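Workshop Tips: Bin Picking Without Tearing Your Hair Out

I've been keeping a list of small things that made our clutter tests go better, and Maja Witkowska has been after me to type it up before the next batch of students arrives in June. So this is the list! It's mostly bench stuff, with a bit of method mixed in, and I've left out anything you can get from the arm's manual.

Pick your objects from the kitchen first

We started out with a nice matched set of printed shapes and learned very little from them. Everything had the same finish and the same stiffness, so the grasp scores looked great and then fell apart the minute we tried a cup. Raid the kitchen drawer and the toy box. You want something round that rolls, something flat, something see-through, and something with a silly outline. Thin plastic cups are the best teachers of the lot (buy spares, you will crush a few).

Clamp the bin, every time

A bin that slides half an inch during a push will ruin your numbers and you won't notice until the evening. Two cheap spring clamps from the hardware store will do it. Put them on the far corners if the arm has room to get past, and run the arm through its whole reach slowly before you trust them there.

Tape the table

I mark the bench with blue painter's tape, and I like a T shape or a corner better than a single strip, because you can line things up in both directions. Change it when it starts to lift. Don't write on it unless you have to, the ink gets on everything.
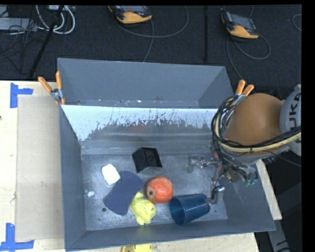
Mixed objects in the clamped bin, with the arm reaching in over the right wall.

Shiny metal is a pain

Bare metal walls throw bright streaks, and the depth camera turns those into walls that aren't there. Wajid Tarar wanted to paint our bin matte black. I wanted to leave it alone and train on the ugly data, and after a long argument over coffee we tried both on the same code. Painted, the system learned faster. Bare, it learned slower but held up better when we swapped in a different bin, and that was the result we cared about. If you only ever plan to use one bin, go ahead and paint it. If not, live with the glare and change the lights around while you collect.

Let it push before it picks

This is the main thing we found, so I'll give it a little more room. Our first version, Lorkis, went straight for the best-looking grasp every time. The next one, Plevum, was allowed up to 3 short pushes before closing the gripper. We ran 1151 attempts all together, and the pushing version did clearly better on anything lying up against something else. On objects sitting by themselves it made no difference at all, apart from wasting time. So now we only let it push when the gap to the neighbor is under 40 millimeters. That number came from trial and error and I wouldn't get too attached to it.

Dump, don't arrange

It is so tempting to set the objects down neatly! You'll spread them out without meaning to, and your robot will look like a genius. Tip them out of a bucket and keep your hands off, even if it looks impossible. We did a fresh dump after roughly 110 attempts at first, and that was far too long. These days I dump whenever the easy ones are gone.

Mind the cables

Strap cables and hoses together along the arm with small ties, and leave slack at the joints. Then check the slack with the wrist turned all the way both ways. Most of our "mystery" failures one spring were a tight wire tugging on the gripper, and I spent two days blaming the network for it.

Write down the failures in plain words

A score of zero tells you almost nothing a month later. I keep a text file open and type things like "cup rolled away" or "grabbed two." When we finally sorted those notes into piles, rolling was the biggest one, and that's what gave us the idea to try pushing things toward a wall.

Cleaning up

Wipe the bin floor with a damp rag at the end of the day and dry it. Little crumbs of foam and plastic show up as graspable specks if you let them collect. Real fruit goes home with somebody or in the trash, never back in the box with the toys. I'm still looking for a good way to get tape gum off a wood tabletop, so if you have one, send it over.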